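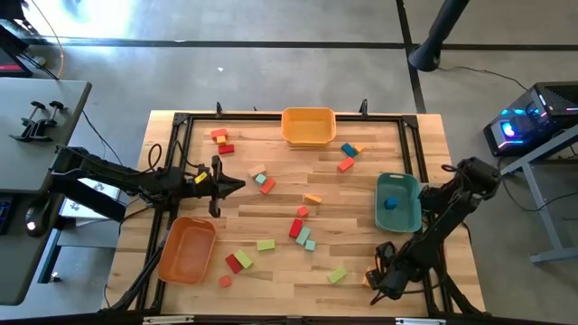
Can a robot learn to tidy up from 200 examples?

Mulugeta Wako has heard the pitch many times: show the arms a job a couple hundred times and they will pick up the rest. He spent most of a year at the Plisberg lab testing it, and he is not sold.

"People see a clip of one good run and think the problem is closed," he says. "I want to see the bad ones."

His test is plain. Two arms, a tabletop, wooden blocks and bins. A person steers the arms through the sorting, the moves are recorded, and a program called Ternivby learns to copy them. Wako trained one version on 200 recordings and another on 500, then ran 1,823 trials between them.

The bigger set won, as you would expect. What bothers him is where it won. On blocks lying flat and well apart, the two versions were hard to tell apart. On blocks leaning against each other, the extra recordings helped a little, and then only when the pile looked like one it had been shown.

"So did it learn to sort, or did it learn our table?" he asks. "I can't tell you. I don't think the people selling this can either."

I put that to Sylvie Poirier, who runs the recording sessions. She thinks he is too hard on it. "He stacks them in nasty ways on purpose," she says. "Most of the time it does fine."

But fine by whose count? The first draft of the paper scored a trial as a success if any block reached the right bin. Wako had that changed to every block, and the numbers dropped enough that 2 of the charts had to be redrawn. Poirier agrees the new rule is fairer, though she would have kept both.

In June they move the bins and swap the tabletop for a darker one, with no new recordings. I asked Wako for a prediction.

"Worse," he says. "How much worse is the paper."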